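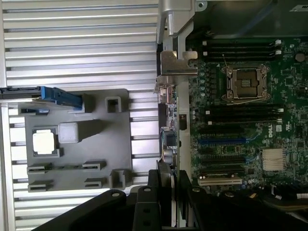 Ob man den Prozessor nicht einfach auf die Tischplatte legen könne, er liege doch dort auch flach, kam als Frage aus der ersten Gruppe. Kann man, wenn die Kontaktseite nichts berührt. Auf der Tischplatte berührt sie aber immer etwas. Deshalb wird in diesem Kurs jedes ausgebaute Teil in die Ablage gelegt, auch wenn es nur für zwei Minuten draußen ist.

PC-Hardware, Praxisteil
Handout zu Übung 4: Prozessor und Steckkarten
Raum Silo, Dauer 90 Minuten
Stand: 11. Januar 2025

Das Handout ersetzt nicht das Skript. Die Grundlagen zu Sockeln und Bussystemen stehen dort auf den Seiten 88 bis 91 und werden vorausgesetzt. Wer im Dezember gefehlt hat, liest bitte auch den Abschnitt über elektrostatische Entladung nach, die Datei liegt auf Chambi im Ordner der ersten Übung.

1. Vorbereitung

Der Rechner ist vom Netz getrennt, das Netzkabel wird ganz abgezogen. Danach den Einschaltknopf einige Sekunden gedrückt halten. Das Gehäuse liegt auf der Seite, offene Seite nach oben. Die Seitenwand kommt unter den Tisch und nicht auf den Nachbarplatz. Armband anlegen und am blanken Metall des Gehäuses anklemmen, lackierte Flächen leiten nicht zuverlässig.

Der Kühler ist in dieser Übung nicht Thema. Er wird erst in Übung 5 montiert, dort auch mit der Wärmeleitpaste von Lallell. Wer auf dem Prozessor noch Reste alter Paste findet, meldet sich vor dem Einsetzen.

2. Orientierung auf der Hauptplatine

Bevor etwas angefasst wird, zeichnet jede Zweiergruppe eine Skizze der Platine mit den folgenden Bereichen:

- Prozessorsockel
- Speicherbänke
- Erweiterungssteckplätze, mit Farbe
- rückseitige Anschlüsse
- Anschlüsse der Stromversorgung

Die Skizze muss nicht maßstäblich sein. Sie soll so genau sein, dass man nach ihr eine Karte an dieselbe Stelle zurückstecken könnte. 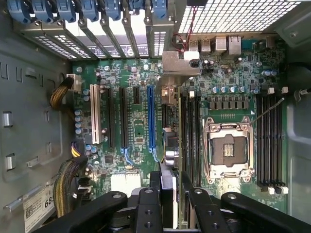 Die Farben der Steckplätze sind keine Norm. Ein blauer PCIe-Steckplatz ist bei einem Hersteller der bevorzugte für die Grafikkarte, bei einem anderen bedeutet die Farbe gar nichts. Verlässlich sind nur der Aufdruck auf der Platine und das Handbuch. Auch die Länge sagt weniger aus, als man meint: Ein langer PCIe-Steckplatz kann elektrisch mit weniger Leitungen beschaltet sein, als mechanisch hineinpassen würden. Der ältere PCI-Steckplatz ist dagegen leicht zu erkennen. Er ist anders gekerbt, und eine PCIe-Karte passt nicht hinein. Bitte auch nicht versuchen.

Zu jedem Steckplatz gehört hinten am Gehäuse ein Slotblech. Wird eine Karte dauerhaft entfernt, kommt ein Blech an ihre Stelle, sonst stimmt die Luftführung nicht mehr.

3. Der Sockel

Unsere Platinen haben einen LGA-Sockel. LGA steht für Land Grid Array: Die federnden Kontakte sitzen im Sockel, der Prozessor hat auf der Unterseite nur flache Kontaktflächen. Bei der Bauart PGA ist es umgekehrt, dort trägt der Prozessor die Stifte.

Für die Praxis heißt das:

a) Das empfindliche Teil ist der Sockel. Ein einziger verbogener Kontakt kann dazu führen, dass der Rechner nicht startet oder dass ein Speicherkanal fehlt.
b) In den offenen Sockel wird nicht hineingefasst, auch nicht mit Handschuhen, und es wird nicht hineingepustet.
c) Werkzeug und Schrauben werden nicht über dem offenen Sockel übergeben.

Öffnen: Den Hebel leicht nach unten drücken, seitlich unter der Nase herausführen und dann langsam anheben. Erst danach den Rahmen aufklappen. Der Prozessor wird an zwei gegenüberliegenden Kanten gefasst und senkrecht abgehoben - nicht kippen, nicht schieben.

Einsetzen: Kerben und Markierung mit dem Sockel vergleichen, den Prozessor absenken und loslassen. Er muss von allein eben liegen. Liegt er schräg, wieder abheben und neu ansetzen. Der Hebel braucht beim Schließen spürbar Kraft, das ist bei dieser Bauart normal. Drücken mit dem Daumen auf den Prozessor ist es nicht.

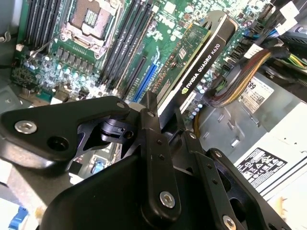 4. Grafikkarte ausbauen und einsetzen

Die Reihenfolge beim Ausbau:

1. Prüfen, ob an der Karte ein eigenes Stromkabel steckt. Kompakte Karten kommen oft ohne aus.
2. Halterung am Slotblech lösen. Je nach Gehäuse ist das eine Schraube oder eine Kunststoffklammer.
3. Falls der Steckplatz am Ende eine Verriegelung hat, diese öffnen.
4. Karte an beiden Enden fassen und gerade herausziehen.

Punkt 3 wird am häufigsten vergessen. Wenn die Karte sich vorn löst und hinten festsitzt, ist es fast immer die Verriegelung. Dann nicht weiterziehen.

Kabelbündel, die quer über die Platine laufen, vorher zur Seite legen. Dabei bleiben alle Stecker, wo sie sind. In der letzten Übung wurde an Platz 7 ein Stecker mit abgezogen, und die Fehlersuche hat länger gedauert als der ganze Umbau.

Beim Einsetzen gilt dieselbe Folge rückwärts. Die Karte sitzt richtig, wenn die Kontaktleiste über die ganze Länge gleich tief im Steckplatz verschwindet und das Blech ohne Spannung anliegt. Modellbezeichnung der Karte in das Protokoll übernehmen, und zwar vom Aufdruck.

5. Ablage der Teile 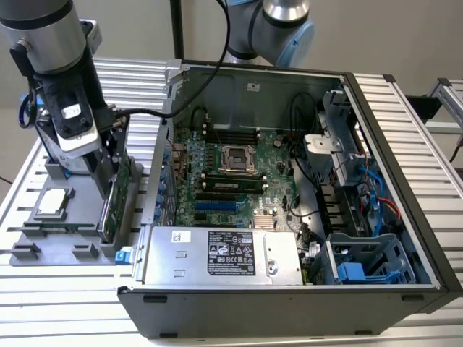 Prozessoren liegen in der vertieften Tasche, Kontaktseite nach unten, ohne dass etwas darauf gestellt wird. Karten kommen aufrecht in den Schlitz. Sie werden nicht gestapelt und nicht an das Gehäuse gelehnt. Schrauben haben in der Ablage nichts verloren, dafür gibt es die Dosen am Fenster.

Die Ablage steht immer neben dem Rechner, zu dem die Teile gehören. Teile verschiedener Plätze werden nicht getauscht.

6. Protokoll

Abzugeben ist pro Gruppe eine Seite mit der Skizze aus Abschnitt 2, der Modellbezeichnung der Karte, der Bezeichnung auf dem Prozessor und der Zahl der Speichersteckplätze je Bank. Dazu zwei oder drei Sätze, an welcher Stelle es gehakt hat. Hochladen auf Chambi, Fotos der Skizze reichen aus, wenn man die Beschriftung lesen kann.

Zur Übung 5 bitte das Handout wieder mitbringen.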